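2018-04-07

# The gripper that closed on nothing

I lost most of February to a fault that looked like bad software and was a connector. Writing it up in case it saves somebody else the trouble.

The setup first. The arm is a Rarnico with a two-finger parallel gripper, driven by a Hirden control board that I bought second-hand. The task is tabletop tidying: pick up a small item, put it down somewhere else, go back for the next. The items are mixed on purpose, some stiff, some soft, some thin enough to slide under a fingertip. The planner is my own and is nothing special.

The symptom was this. On a normal cycle the fingers open, the arm descends, the fingers close, and the controller reports a width and a motor current. If the width is above a threshold and the current has risen, the planner calls it a grasp and lifts. From early in the month the controller began to report good grasps when the fingers were still wide open. The arm would lift, travel, and carefully release nothing at all over the drop point. Then it would log a success.

In a batch of 300 cycles I found 29 false grasps. That is too many to ignore and too few to catch by standing there and watching. They came in clumps, with long clean runs in between.

I blamed the threshold first. Thin items close to a width near zero, so I had set the limit low and assumed I was reading noise. I raised it. The false grasps carried on, and I began to miss real ones on anything flat. I put it back.

Next I blamed the timing. The board polls the gripper on a fixed interval, and it seemed possible that the planner was reading a stale width from before the close command. I added a sequence number to each reading and threw out anything old. It was a worthwhile change and I have kept it, but it did nothing for the fault.
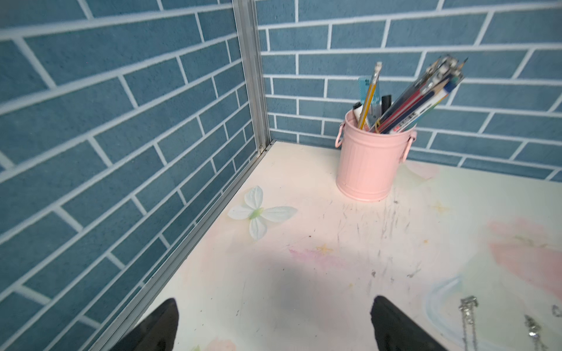
What finally helped was logging the raw encoder value beside the commanded value for every cycle, and sorting the bad ones by arm pose and not by time. All 29 had the wrist rolled past the same angle, on reaches toward the far side of the table. Nothing on the near side had ever failed. A software fault doesn't usually care which way the wrist is turned.

I powered down, took the cover off the wrist and flexed the cable by hand with a meter across the pins. Pin 13 on the gripper connector went open when the loom was pulled to one side. It carries the close-enable line. With it open, the motor driver never moved the fingers, so the width stayed high. The current reading floated up because its reference shared the same crimp. High width plus high current was exactly what my code called a grasp.

The crimp had been made onto insulation. There were maybe two strands touching metal.

Hemant Bhatt, who has worked on far more of these than I have, read my notes and was less bothered by the crimp than by the logic. His point was that a broken wire should never be able to look like success. He is right, and it gets worse. The same line is part of the stop chain on this board, so with the pin open the gripper would also have ignored a command to close and hold after a pause. With a soft item that hardly matters. With something heavy held over a hand, it would.

Changes made:

- New connector and loom from Kushwaha, with proper strain relief at the wrist.
- A service loop in the cable, so that full roll no longer puts tension on the pins.
- The planner now needs to see the encoder move after a close command. No movement is a fault, and the arm stops where it is.
- A width equal to fully open is never accepted as a grasp, whatever the current says.
- A self-test at start-up closes and opens the fingers at both ends of the wrist travel.

I ran another 300 cycles afterward with no false grasps. There were 13 honest misses, mostly thin things sliding out from between the fingertips, and all of them were logged as misses. I can live with that.

The old Breno gripper I used before this one had a separate contact switch in each finger. I removed that check from the code when I changed over, thinking the current reading made it redundant. I have ordered a pair of switches and will fit them once I work out how to route two more wires through the wrist.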